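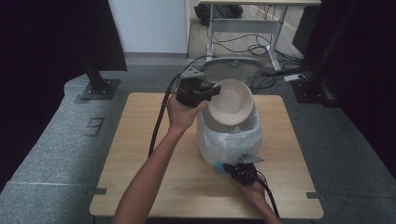

# Why Does Clay Turn Hard?

Scoop up some mud after a rainstorm and squeeze it. It squishes! Now think about a dinner plate. It started out as something a lot like that mud, and today you could tap it with a spoon and hear it ring. How does that happen?

Clay is made of teeny, tiny flakes of rock, much too small to see. The flakes are flat, like playing cards, and there is water between them. The water lets them slide past each other, so you can pinch clay, roll it, or poke a hole in it with your thumb (go on, everybody does).

## First it dries

When a clay pot sits on a shelf, the water slowly leaves and the flakes move closer together. The pot even shrinks a little! It feels hard now, but drop it in a bucket of water and it will slump back into mud.

## Then comes the fire

Potters bake their pots in a very hot oven called a **kiln** (you can say "kill" or "kiln," and potters argue about it). Your kitchen oven might bake cookies at 350 degrees. A kiln can climb all the way to 2338 degrees Fahrenheit! Lava is often cooler than that.

Inside that heat, parts of the clay start to melt and stick the rest together like glue. Once it cools, it can never be squishy clay again. It's **ceramic**!

Delyth Gethin runs a pottery in Wullport, and her kiln holds around 300 small cups. She has to wait 2 whole days before it is cool enough to open. "I still get butterflies every time I lift the lid," she says.

## Try it yourself

Make two little balls of air-dry clay. Leave one on a sunny windowsill and wrap the other in plastic. Check them at bedtime and again in the morning. Which one can you still squash?

**Word to know:** *Glaze* is the glassy coat on many pots. It goes on like paint and melts in the kiln!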